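Speaker notes: What we learned moving 71 households to shared kitchens
Oriana Yáñez, Wistside housing group
24 February 2022

Opening
Thank the hosts. Say who I am and that Girish Jaiswal ran the surveys, so hard questions about method go to him. Keep it under a minute.

Slide 2 - the building
Wistside was offices until the conversion. Four floors, one kitchen per floor. Mention that the kitchens were drawn before anyone had been asked how they cook. Pause there.

Slide 3 - the first survey
We got 324 comments back. Most were not about stoves or fridges. They were about sinks, drying space and where small things go. Read the one from Nicanor Huenchumán: "I own six good spoons and I would like to keep owning six."

Slide 4 - small things
Shared kitchens lose flatware and chopsticks first. Plates stay put because they are big. Each floor now has open holders on the table and a labeled drawer below the counter. People put things back more often when the place for them is in plain sight.

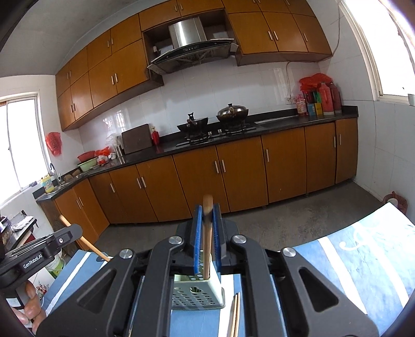

Slide 4: chopstick holder with drainage holes, on the blue-and-white tablecloth.

Slide 5 - cost
The refit came to 2386 dollars per floor, mostly shelving and a second drying rack. The first quote was higher and included a dishwasher. Residents on the third floor voted against it. If asked why: noise at night, bedrooms share that wall.

Slide 6 - the cleaning schedule
Go slowly, this is the part people write down. We tried a weekly rota and dropped it in July. Now each person clears up within 30 minutes of eating, and the deep clean is paid for out of rent. Yamila Montecinos has the wording of the house rule if anyone wants a copy.

Slide 7 - still open
Guests. Pantry locks. Smell from the second floor vent - the part is on order.

Questions. Handouts are by the door.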